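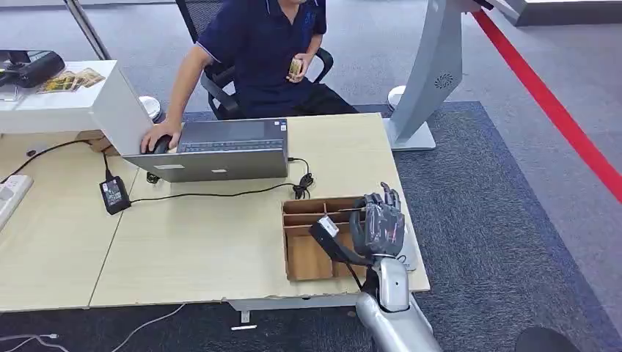

Introduction to Databases
Unit 4: Tables, Keys and Indexes
Course handout for evening students, Priltow Centre for Computing Studies

This handout accompanies the fourth unit of the course. Students are expected to have read Unit 3 and to have completed the exercises on simple queries. The practical work for this unit must be submitted by Mon 11 October through the Borix coursework page. Work sent by e-mail will not be marked.

4.1 Tables, rows and columns

A relational database stores its data in tables. Each table deals with one kind of thing, such as a customer, an order or a library loan. A row holds the facts about a single item, and a column holds the same fact for every item. The order of the rows has no meaning. A query that needs its results in a certain order must ask for it with ORDER BY, even where the rows have always appeared in the right order during testing.

Every column has a data type. Common types are whole numbers, decimal numbers, dates and text of a stated maximum length. Telephone numbers should be stored as text. A number type will drop a leading zero, and no one has any need to add two telephone numbers together.

4.2 Primary keys

The primary key is the column, or set of columns, that identifies each row. No two rows may share the same value, and the value may not be left empty. Names make poor keys, as two people may have the same one and a person may change theirs. The practice database, Moroz, uses a plain whole number called member_id in its member table, and the database system assigns this number when a row is added.

A key made of several columns is known as a composite key. The loan table in Moroz has one, made up of member_id, book_id and loan_date. Students should consider what this design prevents. A member who returns a book in the morning and borrows it again in the afternoon cannot be recorded twice, unless the date column also stores the time. This point is taken up in Exercise 3.

4.3 Foreign keys

A foreign key is a column whose values must match a key in another table. In the loan table, member_id is a foreign key to the member table. The system will refuse a loan for a member who does not exist. It will also refuse to delete a member who still has loans on record — unless the table was set up with a different rule, such as ON DELETE CASCADE, which removes the loans as well. Cascading deletes should be used with care and are not permitted in the coursework.

4.4 Indexes

Without an index, the system must usually read every row of a table to find those that match a condition. The book table in Moroz has 800 rows and the delay cannot be noticed. On a large table it can be serious. An index is a separate structure, kept in sorted order, which allows the system to go quickly to the rows required.

An index takes up space and must be updated whenever a row is added or removed or an indexed value is changed. For this reason it is unwise to index every column. Columns that often appear in WHERE or JOIN conditions are the usual candidates. Most systems create an index on the primary key automatically, but several do not do so for foreign keys.

4.5 Practical work

Load Moroz into the Limar query tool, following the instructions issued with Unit 1. Allow some 45 minutes for the three exercises.

Exercise 1. Write a statement to create a table named branch, with a suitable primary key and a text column of no more than 100 characters for the address.

Exercise 2. Add a branch_id column to the book table and make it a foreign key. Insert two branches and assign at least one book to each.

Exercise 3. Suggest a change to the key of the loan table that would remove the difficulty described in 4.2. Explain your choice in no more than 500 words. Both the new table definition and the written explanation are required.

Statements should be submitted as plain text files. Screenshots of the query tool are not accepted — markers need to be able to run the code.

Transactions and locking are covered in Unit 5. Backup and recovery will be taught in February, in the second part of the course.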